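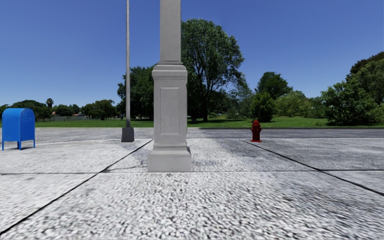
Why I Stopped Trusting the Prayer App

Our church in Sutarstead bought a group subscription to a prayer app in January. It has a bell, a soft voice, a daily verse, and a flame that gets bigger the more days in a row you open it. Miss a day and the flame goes out. I had 25 days on mine when I let it die, and I'd like to explain why I have no plans to light it again.

I should say first that I'm not against helps for prayer. My grandmother kept a list of names in the back of her hymnal and went down it with a pencil. I own a prayer book. Half the people I respect need something in their hands to keep their minds from wandering off to the grocery list. If Aurelia Bachmann tells me the app got her reading the Psalms again after years away, I believe her, and I'm glad.

What I doubt is the larger claim, the one made from the front of the church on the Sunday we all signed up: that this thing would make us "a praying people." How would we know? The app gives our leaders a weekly number. In the spring we were told our church had passed 800 sessions. People clapped. I clapped too, and then sat there wondering what I was clapping for. A session is recorded when the audio plays to the end. I have personally finished several while looking for my shoes.

Jesus said to go into your room and shut the door. He was talking about people who prayed on street corners in order to be seen, and he said they already had their reward. I don't see how you can read that passage and then put a leaderboard in the fellowship hall. Ours had first names only, as if that made it modest. There are two Waltrauds in the congregation, and Waltraud Rüegg told me she'd been congratulated three times for the other one's streak.

Fabian Holzer, who leads our small group and argued hard for the subscription, says I'm being unfair. His point is that habits come before feelings, that you don't wait until you want to pray, and that monks have been rung out of bed by bells for a very long time. It's a good point and I've chewed on it. But the monk's bell calls him to stand next to other people who will notice if he is sick, or bitter, or gone. The bell on my phone calls me to my phone. Once I'm there, so are the weather and four messages from work.

I'm also suspicious of how pleasant it all is. In 25 days I was never once given a verse that asked anything of me. I got still waters and lilies. I got "be still" on two different mornings, without the rest of the psalm, where the nations are in an uproar and the earth melts. I never got Amos. I never got the rich young man walking away sad. Somebody is picking these verses, and whoever it is would like me to renew.

Then there is the money. The plan cost us $1,775 for the year, for up to 300 members, and we don't have 300 members. Our sister church in Ravimside spent less than that keeping its building open on weekday mornings, so that anybody could come in and sit. Gonzalo Iglesias goes on his way to work. He says some mornings there are six people and some mornings he has the place to himself, and that the radiator knocks. Six wouldn't get a round of applause in our church. I'd take it over 800.

I may be wrong about part of this. I'm a doubter by temperament, and it is easy for a doubter to mistake laziness for principle. When I quit the app I didn't become a hermit. I prayed less for two weeks, and badly. After that I started reading one chapter of Luke before breakfast, out loud, which embarrasses the dog, and saying whatever came to me afterward. Some days very little comes. I don't write those down.

The subscription comes up for renewal this winter. I'd ask the people voting on it to put the session count aside for one evening and ask around: who has been visited, who has been forgiven, who has quit coming and hasn't had a phone call. If the answers are good, renew it and I'll keep quiet. If we can't answer, we should probably find that out before we pay for another year.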